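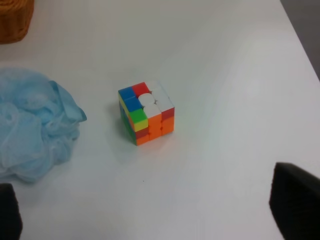

Lista de inspección previa a la temporada: campo de béisbol de Hulledcombe

Fecha de la visita: 17 de agosto de 2018
Inspección: Loukia Ververidis
Revisión técnica: Johannes Oosthuizen
Aforo declarado: 1,790 localidades
Claves: C = conforme. CO = conforme con observación. NC = no conforme. NA = no aplica.

1. Superficie de juego

1.1 Nivelación del cuadro interior — C
Sin depresiones apreciables entre primera y segunda base. El aporte de arcilla en la zona del campocorto está compactado.

1.2 Transición entre arcilla y césped — CO
Reborde acumulado detrás de tercera base. Se retira con rastrillo y agua a presión, en sentido paralelo a la línea de corte. No usar rodillo en ese tramo hasta haberlo rebajado.

1.3 Montículo del lanzador — CO
Altura correcta. El hueco de caída del pie delantero está mal rellenado: el material nuevo no ha ligado con el antiguo y se desprende en placas. Vaciar, humedecer la base y rellenar por capas.

1.4 Placa de lanzamiento — C
Fija, sin holgura. La cara superior admite otra temporada.

1.5 Home — NC
Esquina posterior levantada. Riesgo de tropiezo para el receptor y para el corredor que entra deslizándose. Recolocar antes del primer entrenamiento.

1.6 Anclajes de las bases — CO
Primera y tercera, conformes. En segunda, el manguito tiene tierra en el fondo y la base no asienta del todo. Limpiar y comprobar de nuevo con la base puesta.

1.7 Césped exterior — C
Altura de siega uniforme. Revisadas las tapas de los aspersores del jardín central: enrasadas.

1.8 Pista de advertencia — CO
Cambio de textura perceptible al pisar en los jardines izquierdo y central. En el derecho, la hierba ha invadido la grava y el jardinero pierde el aviso antes de llegar a la valla. Desbrozar y reponer grava.

2. Vallas, redes y protecciones

2.1 Red de protección tras home — NC
Se han localizado 2 roturas en la malla, ambas a la altura de la primera fila de asientos. La reparación con brida no se acepta. Sustituir el paño completo. Hasta entonces, las filas situadas detrás quedan cerradas al público.

2.2 Cables y tensores de la red — C
Sin corrosión en los terminales. Tensión homogénea.

2.3 Acolchado de la valla exterior — CO
Paneles Madberg. La funda del panel contiguo al poste de foul derecho está abierta por la costura inferior y la espuma absorbe agua. Abhishek Bisht propone volver a coser; esta inspección recomienda cambiar la funda.

2.4 Remate superior de la valla — C
Tubo protector continuo, sin alambre expuesto.

2.5 Postes de foul — C
Verticales. Pintura suficiente.

2.6 Pantalla en L y pantallas de práctica — CO
El acolchado del bastidor de la pantalla en L se ha desplazado y deja tubo a la vista en el lado del lanzador. Fijar de nuevo.

3. Banquillos y bullpen

3.1 Barandilla del banquillo local — C

3.2 Barandilla del banquillo visitante — CO
Un soporte con juego lateral. Reapretar y volver a probar con carga.

3.3 Escalones de acceso — NC
Banda antideslizante ausente en el escalón superior del banquillo visitante. Los tacos metálicos resbalan sobre el hormigón pulido. Colocar banda nueva en todo el tramo, incluidos los escalones que aún la conservan.

3.4 Bullpen, separación respecto al terreno — CO
El bullpen local está en territorio de foul y sin barrera. Mientras se lance en él durante un partido, debe haber una persona con casco y guante situada entre el receptor y el cuadro. Achilleas Andreadis queda encargado de incluirlo en las instrucciones del equipo.

3.5 Estantería de bates y cascos — C

4. Jaula de bateo

4.1 Estructura — C
Montada por Karras. Tornillería completa.

4.2 Malla interior — CO
Desgaste concentrado detrás del bateador. Todavía cumple. Rotar el paño a mitad de temporada.

4.3 Máquina de lanzar Trivero — CO
Guardas de las ruedas en su sitio. El interruptor de parada funciona, pero queda fuera del alcance de quien alimenta la máquina. Trasladarlo al lateral.

4.4 Cierre de la puerta — C

5. Gradas y circulación

5.1 Pasillos y salidas — C
Paso libre en todo el recorrido. Puertas con apertura hacia fuera.

5.2 Grada supletoria — CO
Capacidad de unas 700 personas. Falta el certificado de montaje del año en curso. No se abre sin ese documento.

5.3 Botiquín y camilla — CO
Camilla accesible desde ambos banquillos. Reponer frío instantáneo y vendas elásticas.

5.4 Desfibrilador — C
Batería y parches en vigor.

5.5 Iluminación de torres — NA
No se programan partidos nocturnos esta temporada.

Comentarios de la revisión

Los puntos 1.5, 2.1 y 3.3 impiden el uso del campo en competición. Radwa Badawi solicita autorización para entrenar en los jardines mientras se repara el home. Se concede, sin bateo y con el cuadro interior acordonado.

En 2.3 prevalece la sustitución de la funda. Una costura nueva sobre material cuarteado vuelve a abrirse por el mismo sitio — ya ocurrió con el panel vecino.

La segunda visita se limitará a los puntos NC y al certificado de 5.2. Los puntos CO se justifican con fotografía fechada y parte de trabajo firmado, remitidos a Johannes Oosthuizen.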